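The monitor on the fence went up in April, and by lunch I was the person who knew about it, on account of having been standing nearest when the guy from Prornex handed over the manual.

I teach fourth grade at Sevedthorpe. We sit right where the truck route bends, so close that my windowsill needs wiping twice a day, and I've got a drawer full of gray paper towels I was saving as evidence. Evidence for who, I couldn't have told you. Then Lema's mom got on the phone with the county, and she stayed on the phone, and we got a monitor!

It was a beige box with a little screen. Green number good, red number bad. The kids were nuts about it. They'd run out at recess and yell the number back to me like they were calling a ball game, and I'd write it on the board next to the spelling words.

"It's 187!" Lema hollered one morning, and the whole line cheered.

"That's a bad one," I said.

"I know," she said. "It's the record!"

So I called Valdemar Thygesen, who ran the truck yard over in Nornitz and who had also, a long time ago, taken me to a dance and stepped on my foot for most of it. I told him we had more than 1,553 readings written down in kid handwriting and I'd be happy to bring them over.

"What do you want me to do, carry the trucks?" he said.

"Go around," I said. "Between 2 and 3, when they're outside. That's all I'm asking."

He breathed into the phone for a while. I could hear engines behind him, and somebody dropping something heavy and swearing about it.

"You still mad about the foot?" he said.

"A little."

He came by the next afternoon - didn't call first, of course - and stood at the fence in his good shoes, squinting at the box. Lema marched right up and explained the colors to him, slowly, as if he might be new to numbers. A truck came around the bend while she was talking. He watched it go all the way past the gym.

"One of yours?" I asked.

"Yeah," he said, and got out his phone.
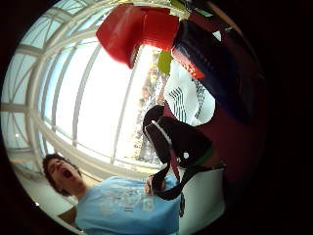

He had to call twice before the dispatcher picked up. Lema stood next to him the whole time with her clipboard, in case he needed the number again, and I went in to wipe the windowsill.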